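Last updated: 15 October 2020

Filed under: Grant reports / Shared automation / Good practice

Stemis working rules for two-arm assembly: progress report to the Ezeani fund

We are very glad to be writing to you again, and gladder still that there is plenty to tell. When you agreed in March to support this work, we promised a set of plain rules that a small workshop could follow when two robot arms share one table. The draft now runs to 96 rules, a good many more than we had in mind (we do get carried away), and we have been trying them out in simulation on a simple gear job before anybody bolts anything down.

The rules fall into 4 chapters: the table, the parts, the arms and the record. The table chapter is the most settled. It asks that parts be laid out with room for a gripper to come down beside each one, and that small toothed gears be kept apart from larger discs.
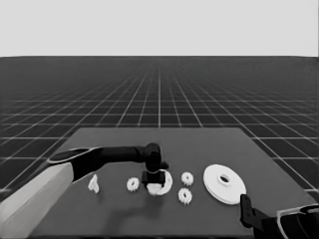

Ruson wrote back on the draft that spacing was all very well, but a rule nobody can check is only a wish, and could we please say who measures the gaps and when. We took that to heart, and the chapter now asks for a check at the start of every run, signed by whoever set the table out.

The arms chapter has been slower going. Our first wording let either arm enter the middle of the table whenever it was free, and we spent a long and rather cheerful afternoon arguing over what "free" might mean! The present wording gives the middle to one arm at a time, and an arm holding a part has first claim on it.
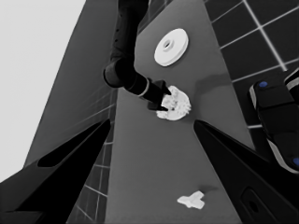 We would also like the waiting arm to have a named resting position, written down in the record before the run begins, so that a person reading it later can tell a planned pause from a fault. Prurnent have kindly offered to read this chapter from the point of view of a shop with no robotics staff of its own, and we expect to need up to two further drafts once their notes arrive.

Spending is in line with the budget you approved, and we are not asking for any change to it. The next piece of work is the record chapter, still rather thin, and a shorter version of the whole thing that can be pinned to a wall.

Related items
Laying out a shared table: draft chapter
Notes from the Ruson review
How to comment on the Stemis rules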